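The Table Is Clear (Mostly)
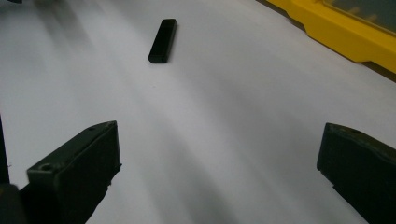 No. 19

Happy new year, everybody! Jan 1, 2026, and my big celebration so far has been coffee, leftover rice and sorting out the work table in the back room. I've been dumping stuff on it since September, when we moved over from Gultthorpe, and I was so tired of eating lunch next to a pile of cables.

I love this white top when I can see it. It's bright, it's smooth, and it makes the whole room feel bigger — which that room badly needs. I'm down to the yellow plastic tray and one little black bar that I keep walking past. I have no clue what it belongs to. My first guess was something from the Bendon shelf kit, but I dug out the instructions and there's nothing like it on the parts page. If you know, please tell me!

The tray is staying, by the way. I had a whole plan with matching boxes (I even had a set from Britik in my cart, all gray, very grown-up) and then I figured I'd just use what I had. Yellow is cheerful. Anything I can't name goes in the tray, and at the end of the month I go through it and get strict with myself.

Yetunde Balogun asked in the comments on No. 18 how I decide what gets to live on a table. My rule is pretty loose: if I reach for it most days, it can stay out. If I only like looking at it, it gets a shelf. I broke that rule twice this morning, so take it with a grain of salt.

Next up is the drawer under the window. It's full of batteries and takeout menus, and it sticks, so I'll need to wax the runners before I do anything else in there.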